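Ladon Users Forum > Planning and Perception > Head camera roll and grasp planning in simulation

ssinghal
I am seeking advice on behalf of the Lunura group. Since the October build, the planner has rejected grasp candidates on the kitchen counter whenever the head camera is rolled well away from level. Of 2,360 logged candidates, almost all rejections carry the same error: "support plane not found". Has any member encountered this behaviour?

s_stetsiuk
The plane fitter assumes that gravity is aligned with the image vertical. I would recommend passing the camera pose from the transform tree and fitting in the base coordinates. Our configuration required changes to 2 parameters only.

Proltmont_Tools
We respectfully disagree. Fitting in the base coordinates conceals calibration errors until the arm is moving. Our practice is to restrict head roll in the planner and leave the fitter as supplied.

s_stetsiuk
Restricting roll also removes valid viewpoints, particularly where the torso fills a good part of the view. A calibration check at start-up would address your concern.

rajput_integration
Both positions have merit. Would the original poster kindly attach a rendered view? The self-filter mask should be ruled out first.

ssinghal
Attached. The mask is at its default setting. I will test the base-coordinate fit this afternoon and report the rejection count for each method. 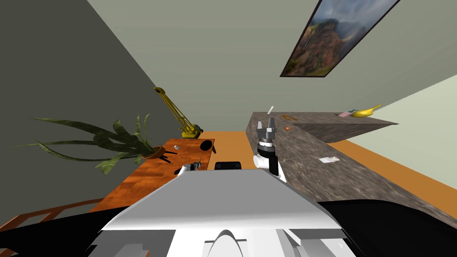
Attachment: simulated head camera view, rolled, right gripper near the counter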